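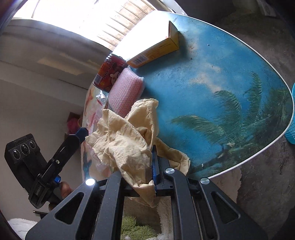

*Words: the Flellura home pages. 16th December*

The table has a sky on it. Palm fronds come in dark green from the lower right, the cloud is thin and pale, and a narrow white rim runs round the edge. Its owner bought it second-hand from Stitov, a clearance shop near the bus depot, and has kept it by the kitchen window ever since.

"I paid 55 for it, and I carried it home on foot with a friend at the other end," she says. "It was raining and we put it down at every lamp post. I wanted a round one. You can get past a round one without catching your hip."

She lives in two rooms and a kitchen on the second floor, and she agreed to talk to us about tidying on the condition that we didn't use her name and didn't expect her to be good at it. The table is where everything lands. She comes in, puts down whatever is in her hands and goes to take her shoes off, and by then the kettle is on and she has forgotten what she put down.

On the day of our visit there was a yellow cardboard box on its side, a red drink can, a pink sponge still wrapped in clear plastic and a crumpled beige paper napkin. A plastic bag with cartoon fish on it hung over the edge. The tabletop was dusty.

"I was going to wipe it before you came," she says. "Then I thought, well, you're writing about tidying, you may as well see some. The printed ones show every speck in the blue parts. On the dark leaves you can get away with it for a week."

She grew up in a house where the table was cleared after every meal and a cloth put over it. Her mother ironed the cloth. When she moved out she decided against cloths altogether and has not owned one since, though she says she thinks about it when she is picking crumbs off the rim.

"The rim is the worst bit. You wipe towards the edge, the crumbs go up against it and stay there. I use an old toothbrush. I've tried the corner of a sponge and it just pushes them along."

Her method, when she gets round to it, has an order. Paper goes first. Napkins, receipts and envelopes are picked up in one go and sorted over the bin, and she does not put any of them down again until she has looked at both sides. She once threw out a gas bill with a meter reading of 3741 written on the back and had to go down to the cupboard with a torch to read it again.

"So now I look at both sides. Napkins I don't keep. My aunt used to smooth them out and put them back in the drawer, the nice ones with a pattern pressed into them. I can see why, they're pretty. But they never go flat again, do they?"

After the paper come the cans. She rinses them, turns them upside down on the draining board and takes them down to the recycling at the end of the week. The lock on the bin store has a code, 2654, which the building has since changed, so she doesn't mind us printing it. A can that still has something in it goes on the windowsill, where she says it will be found the next morning and poured away.

Boxes take longer. She is inclined to keep them, and there is a stack on top of the wardrobe that she describes as a problem for January. Her rule is that a box may stay on the table for one night. If she still hasn't opened it or emptied it by the following evening, it goes to the room where it is going to be used, whether or not there is a place for it there.

"It's a bad rule, really, because it only moves the mess. But I can eat my dinner. I like to sit at the table to eat. I did a whole winter of eating on the bed and I don't want to do that again."

Bags are the thing she has most of. She folds the plain ones into triangles, a habit from a flatmate, and keeps them in a Liteo biscuit tin under the sink. Printed ones for children, with fish or bears or rockets on, she puts aside for her nephews, who like to carry things about in them.

"They don't care what's inside. You could put a potato in it."

New sponges she buys several at a time and leaves in their wrappers until they are needed. She used to unwrap them all at once and stand them in a jar, until one summer the jar went musty and the lot had to be thrown away. The sponge for the table is never the sponge for the dishes. When the dish one gets tired it moves down to the floor, and after that it does the bicycle.

We asked what she uses on the tabletop itself. She was given a bottle of Pelletier polish when she moved in and tried it once, in a corner. It left a bloom over the sky that took two days to come off. Since then it has been warm water with a drop of washing-up liquid, measured by eye into a 500 ml jug, and a dry tea towel afterwards.

"You mustn't leave it to dry by itself. You get rings all over the clouds. And nothing hot straight on it – I've got a folded towel for the pan."

She does the full job perhaps twice a month, with the radio on, and says it takes less time than she spends thinking about it. In between she clears a patch big enough for a plate and a cup. The patch is usually on the palm side, nearest her chair, while the rest of her things drift over to the far edge and gather there.

"If I know somebody's coming round I do the lot. If it's only my sister I do half."

She would like a second surface by the door, a shelf or a narrow bench, so that the keys and the post have somewhere else to stop. She has measured the wall for it and written the width on the inside of a cupboard. There is a plank at Stitov that would do, she thinks, if they would cut it for her, but the last time she went in the saw was being repaired.

Before we left she picked up the fish bag, looked inside it, and hung it on the back of the kitchen door.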